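Heat Advisory Extended for Nurkirau Basin as Dry Air Holds

July 16, 2026
By Maeve Duggan

The regional weather office has extended its heat advisory for the Nurkirau basin by 4 days. A ridge of high pressure over the interior has stalled, and surface winds are too weak to move the warm air out of the valley floor.

Overnight lows at the Celik station have not dropped below 29 degrees Celsius this week. The station sits at 1682 meters, where nights are normally much cooler, said duty forecaster Somtochukwu Garba.
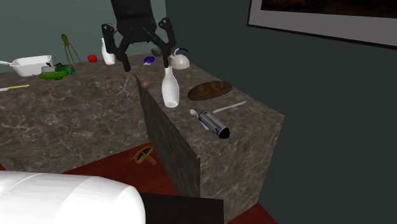
Humidity and fire risk

Relative humidity is low on the eastern slopes and is expected to fall further by the weekend. The fire danger rating for the Onyeka district has been raised to 5, the top of the local scale. Open burning is banned there until the rating comes down.

"The models agree on the ridge but differ on when it breaks," Garba said. One run brings a weak trough in from the west early next week. The other keeps the basin dry into August.

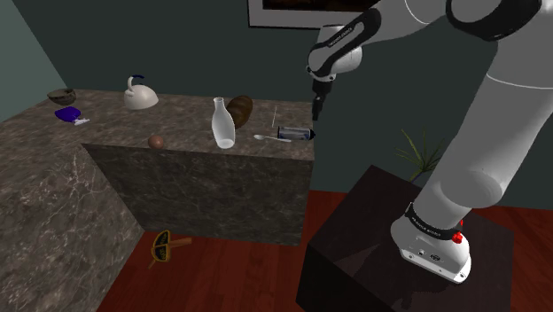

Outlook

Gavard and the coastal strip are outside the advisory area. Sea breezes should hold afternoon highs there near normal, with patchy morning fog. Isolated thunderstorms are possible over the northern hills, with little rain reaching the ground.

The next bulletin is due Friday morning.

Last updated: 4:29 p.m.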